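Purlow Household List – Archive
Home | Threads | Search | Post | Help

Last updated: May

Subject: Re: Towels – thirds or quarters?

On the Purlow list, a member in Salinas wrote:

> We switched the guest cottages from quarters to thirds last
> month and I am never going back. Thirds stack better, look
> fuller on the shelf and save 30 seconds a towel. With the
> Girora bath towels you just follow the woven bands and the
> fold practically makes itself. Everybody should be doing
> it this way.

Thirty seconds a towel? I would like to see the watch that came up with that. I can fold a bath towel start to finish in less than that, and I'm not fast. If you are saving 30 seconds on each one, I have to wonder what you were doing to them before.

I do the linens for a small place in Ziltport. We put 92 towels through in an ordinary week, more in May when the wedding parties start. I tried thirds for two full weeks, and the shelves did look nice. Then people pulled one from the middle and the stack slid, same as it always did with quarters. Our shelves are shallow, so a towel folded in thirds also sticks out past the front unless you fold it over again, and by then you've made the same number of folds as before.

The part I really don't buy is following the bands. They are woven in, fine, but the towel around them doesn't stay true. After enough hot drying ours pull in at the bands and go wavy along the sides, and if you line up your fold by the band you get one corner poking out the bottom. I go by the corners. Lay it flat, find two corners, bring them to the other two, smooth it from the middle out. If the bands land on top of each other, good. If they don't, I leave them alone.

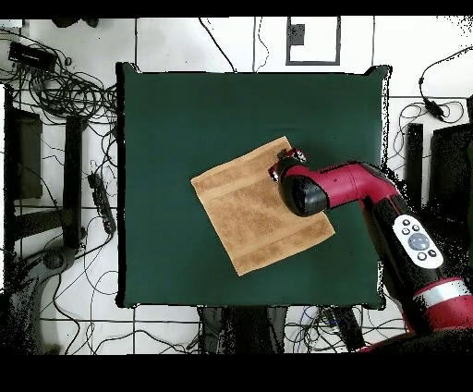
Tan terry towel, laid out cornerwise on the green table. Two darker bands, lighter field between.

The other thing I'd argue about is the surface. Folding on a bed is hopeless, it gives under your hands. A bare slick counter lets the towel skate around. Cloth-covered is better – a bit of grip and you can smooth with one hand. I had an old blanket pinned over a board for years and it did the job for nothing. I see Girora has a folding mat in the catalog now, and I can't think what it would do that the blanket doesn't.

I will give you one point. For hand towels, thirds are fine. They're small enough that it makes no difference on the shelf, and the band ends up on the front where guests can see it, if you believe guests look at that. I have my doubts – ours end up on the bathroom floor in a wad no matter how they started out.

So before anybody refolds a whole closet on the strength of one post, try a dozen and leave them a week with people grabbing at them. And would the Salinas poster tell us how deep the shelves are in those cottages? That might explain most of it.

Still in quarters, Ziltport

Previous message | Next message | Thread index
Contact the list owner | Copyright Purlow Household List | Back to top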